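Sederham Robotics Club > Build season > Shoebox task, lid keeps jamming

mparacha
We're doing the packing task for the December meet. Arm has to open a shoebox, put the shoe in, close it. Opening works. Out of 50 closing runs I got 37 clean ones, and the misses are mostly the lid catching on an inner flap at the corner. Box is the blue Gazelle one, label side facing the arm.

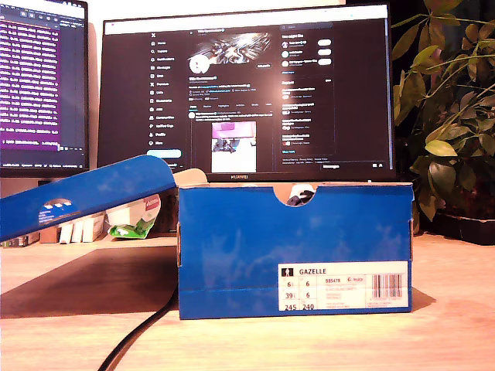
Lid against the top left corner, flap standing up.

tratau_dan
Tape the flap down and move on. You have 3000 demos to get through and you're losing time on cardboard.

mparacha
Rules say the box can't be modified. Bushra checked.

b_gilani
Section on props, second paragraph. Tape counts as a modification. Folding doesn't, so you can press the flap flat before each run.

tratau_dan
Then press it flat. Same result.

rampersad_k
I disagree with that. At the meet the judges set the box, and they won't press anything flat. If you only train with the flap down, the arm has never seen it up. We did that last year and it cost us the round.

b_gilani
Agree with rampersad. Keep the flap-up runs in, but log them separately.

tratau_dan
Fine, but then drop the approach angle too. Coming in low on that side is asking for it.

mparacha
Tried a higher approach tonight - 49 out of 50. The one miss was the thumb notch side. Will post the config after 6 pm tomorrow.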